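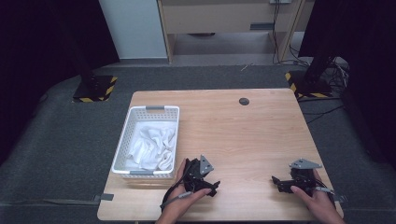

Ivthorpe Workshop Automation Project
Progress report no. 4 to the Lenent Fund
February 7, 2018

This report covers the open day that was written into the second-year plan, the work leading up to it, and what we expect to do before the next payment is due.

Open day

The open day went ahead at the Ivthorpe site as scheduled. We had 40 visitors over the day, against 60 places offered. Most came from small laundries and linen services in the region, with a smaller group from the technical college. Visitors were taken through in groups of 10 or fewer, and each group stayed long enough to see the full program and ask questions.

The demonstration was on cloth handling, the part of the project your office asked us to put first. An operator worked at a table with a hand-held gripper in each hand, taking cloths from a basket, laying them out and folding them. Visitors could then try the grippers themselves. We had planned to let only two people per group do this, but demand was high and we dropped the limit after the first group. This put the later groups behind schedule, and the closing talk was cut to 14 minutes.

The folding session was followed by a short talk on how the recordings are used. We are collecting examples of people doing the task through the same grippers the arm will carry, so that the arm can be trained from them. The laundry owners wanted to know mainly about speed and price. We told them that we have no speed figures we would stand behind yet, and that price is outside the scope of this grant.

Comments from visitors

Comment cards were handed out at the exit. The points that came up more than once were these:

The grippers are heavier than people expected and tire the wrist.
Towels and flat sheets matter more to the trade than small cloths.
Several visitors asked to see damp items handled, which we have not tried.
The room was hard to find from the parking lot.

We will add towels to the task list this quarter. Damp items need a separate look at the electrical side and we would prefer to leave them until year three, unless the Fund feels strongly about it.

Recording work

The total number of usable recordings now stands at 1,681. The open day itself added very few, as visitor attempts were kept apart from the main set. Cable routing has taken more time than we allowed for. The cables pull on the grippers when the operator reaches across the table — a problem we noted in report no. 3 — and the longer replacements have only partly fixed it.

Software

The sorting tool, Nata, is in daily use. It marks recordings where a cloth was dropped or a gripper went out of view, and a person then checks the marked ones. The second tool, Rozīte, which lines up the left-hand and right-hand data, is running but still fails on long recordings. We expect to have it fixed by the end of February.

Spending

Open day costs came in under the amount set aside, mostly because we used our own room and did not rent a tent. We ask permission to move the balance to the equipment line for lighter gripper bodies. A revised budget sheet is attached.

Next steps

Start towel recordings. Finish the Rozīte repair. Send the recording summary to the Fund with report no. 5. Two of the laundries have asked for a return visit, and we will arrange this once the towel work is far enough along to show.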